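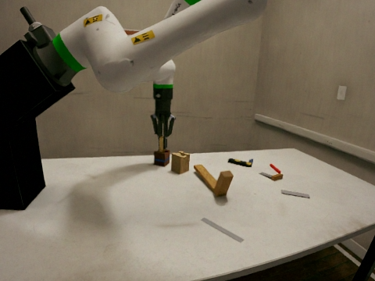

Irketti, round two prep: the grasp code
Nov 26, 2018
Filed under: robotics club, simulation

The task sheet for the second round of Irketti came out and it is shorter than the first one. The arm starts from a fixed home pose over a table. Small wooden parts and some ordinary hand tools are scattered on the table. The program has to pick up the thin wooden part, hold it upright, and set it down on the part named in the run file. Nothing else on the table may be moved by more than the width of a finger pad. Entries are scored in simulation first, and the teams that clear the cut get time on a real arm in April.

Our club is small this year. I am doing grasp planning and contact settings, Nandini Raju is doing perception and the run scripts, and everybody else is on the written report, which is worth more points than I would like. The code base is called Adivgate. The name comes from a typo in the first commit and has been kept.

Setup

The simulator is Dradetico, the same one the organizers use for scoring. It handles rigid contact well enough and renders quickly on the lab machines in Teixeira. We run the physics at a fixed step and render only when a picture is needed by the perception side. Rendering on every step made the batch runs too slow to finish overnight.

The arm model came with the task files and we are not allowed to change it. The gripper model also came with the task files, but the finger friction and the closing force are ours to set inside a stated range. Most of my time since the last post went into those two numbers.

With the friction at the low end of the range, a thin part rotates in the grip as soon as the wrist speeds up. With the friction at the high end, the part stays put but the fingers tend to drag it sideways during closing if they do not touch at the same moment. The fix for the second case was to center the fingers better before closing, which moved the problem into perception, where Nandini was not glad to receive it.

What changed in Adivgate

The old planner picked a grasp from the shape of the part alone. It took the two longest parallel faces, put the fingers on them, and came down from straight above. That works on an empty table. On a full table it will plan a path through a neighboring block, and the collision check then throws the whole plan out and starts over with the same choice.

The new planner builds a list of candidate grasps, checks each one against everything near the part, and sorts what is left. The sort uses finger clearance first, then wrist angle, then distance from the home pose. I tried a weighted sum of all three and went back to the plain sort. The weighted version was slightly better on average and much harder to debug, and I would need to defend the weights in the report.

Most of this is old material. The club shelf has a grasping textbook from 1988 and its chapter on two-finger contact covers nearly everything we use. The notation is awkward. The pictures are good.
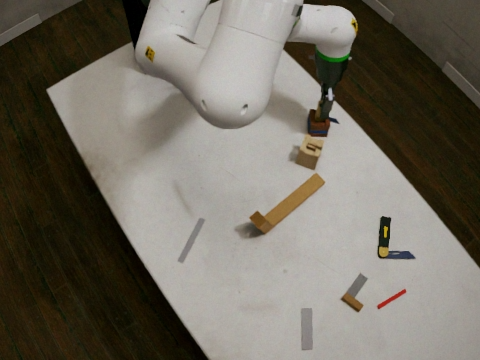

Why does the planner approach from above when a part could also be reached from the side?

A low side approach brings the wide part of the gripper down close to the table, and with other parts nearby there is usually no room for it. Coming from above keeps the wide part high and puts only the fingers in the crowded space. The planner can tilt the wrist a little when the clearance on one side is poor, and the limit on that tilt is a setting in the run file.

Batch results

Nandini set up a batch of 1000 runs with the part positions shuffled by the organizers' own script. We left it going overnight on two machines. 247 runs failed. That is better than the old planner and still above the cut as we understand it.

I sorted the failures by the last event in each log. 208 of them ended the same way: the grasp was good, the lift was good, and the held part touched a neighbor during the move over to the target. The grasp planner had done its job by then. The transfer path was checking the arm and the gripper for collisions and was ignoring the part in the fingers. A held part is removed from the table list when the grasp closes, and it was never added back as something attached to the gripper. From that moment on it did not exist as far as the path check was concerned.

That is my bug. It dates from the first round, where the parts were short enough that it made no difference.

The fix is a few lines. When the grasp closes, the held part is attached to the gripper with whatever offset it has at that moment, and the path check treats the pair as a single shape. The offset is read once and then kept. If the part slips after that, the check is wrong again by the amount of the slip.

The remaining failures are a mix. Several are perception putting the center of a part too far along its length when another part hides one end of it. A few look like contact trouble, with the part shaking in the fingers until it works loose, and those go away with a smaller time step. I do not want to use a smaller time step for everything, so for now the step is cut only between finger contact and the end of the lift.
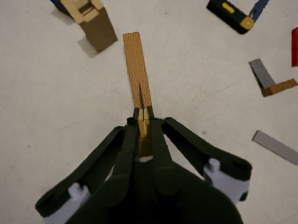
The slip question needs a proper answer before April. At present the code assumes that a part is held exactly as it was at closing. On a long thin part even a small rotation in the fingers moves the far end a good distance, and the far end is what hits things. Two options are on the table. The first is to look again with the wrist camera after the lift and correct the offset. The second is to add a margin that grows with the length of the part and accept longer paths.

I have the second one working on a branch. It is crude and it makes the arm lift higher than it needs to, but it does not depend on perception at all. Nandini prefers the first and has a test that finds the two long edges of the part in the wrist view. It works on plain background. It has trouble when an object behind the part has an edge running the same way, and she wants to try limiting the search to a band near the fingers.

To do

Merge the attached-part fix and rerun the same batch with the same seeds.
Write a test that fails on the old transfer check.
Move the friction and closing force values out of the code and into the run file.
Log the time of first contact for each finger separately.
Send the contact settings paragraph to the report people, who have asked for it twice.

I will post the new batch numbers when the rerun is finished. The machines in Teixeira are booked by another class until late evening all this week, so it will have to run at night again.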